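Caltby Allotment and Garden Society
Minutes of the general meeting held in February, 7.30 pm, in the Chidiac Room

Present: Hilde Van der Linden (chair), Bilal Azar (minutes), Tamer Nasrallah, Jaanus Dambrauskienė and 20 plot holders as signed in.
Apologies: Qusai Majali.

1. Minutes of the last meeting
Agreed, with one change. The entry on the lower gate should read "chain" and not "chair". Signed by Hilde.

2. Matters arising
The lower gate has a new chain. The code for the padlock is the same as before.
The noticeboard glass is still cracked. Tamer has a sheet of clear plastic at home and will see if it can be cut to fit.
The letter to the council about parking on Urnadon Lane has gone off. No reply yet.

3. Money
Balance at the end of January was £339. Plot rents are in except for four, and reminders have been sent. The seed order came to £216 and has been paid. Jaanus asked if the society could pay for seed in two parts next year, as it leaves the account low over the winter. Bilal to ask the supplier.

4. Water
The mains supply will be turned on again at the end of March if there is no hard frost. Hilde asked everyone to leave the taps alone until then. Two of the standpipes on the top path dripped all last summer and need new washers before the water goes back on. Jaanus will do these.
There was a long discussion about hosepipes. Some members felt that the rule of watering by can only should stay. Others said it was hard on people with bad backs or with plots far from a tap. It was pointed out that the pressure at the top drops to almost nothing when two hoses are running lower down. Vote: cans only to stay for this year, with hoses allowed before 9 am for filling butts and tubs.

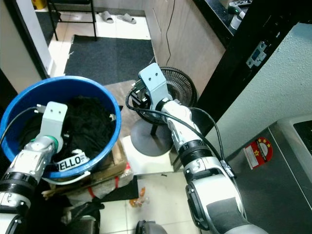

Blue tub and pedestal fan.

Tamer asked whether rainwater could be taken from the roof of the tool store. The gutter on the north side is sound but the south side has dropped at one end. A 200 litre butt would fit behind the store – it would need a proper stand. Agreed in principle. Tamer to bring prices to the next meeting.

5. Potato day
To be run the same way as last year. Zondness, first earlies and maincrop will be sold by the tuber from the trestle tables. Members who can help with setting up should be at the room by 9 am. Tea and cake from 10. Hilde still has the price cards.

6. Vacant plots
Three plots are free, all on the wet side by the ditch. There are five names on the waiting list. Bilal will write to them in order and offer half plots to anyone who would prefer one. Plot 12 has old carpet on it, which has to come up before it is let.

7. Any other business
Bonfires: still not before dusk, and none at all when the wind is towards the houses.
A pair of green-handled shears was left in the tool store in autumn. Please claim them.
Qusai had sent a note asking for the compost bays to be labelled. Agreed.

The meeting closed at 9.10 pm. The next meeting will be in April, same room and time.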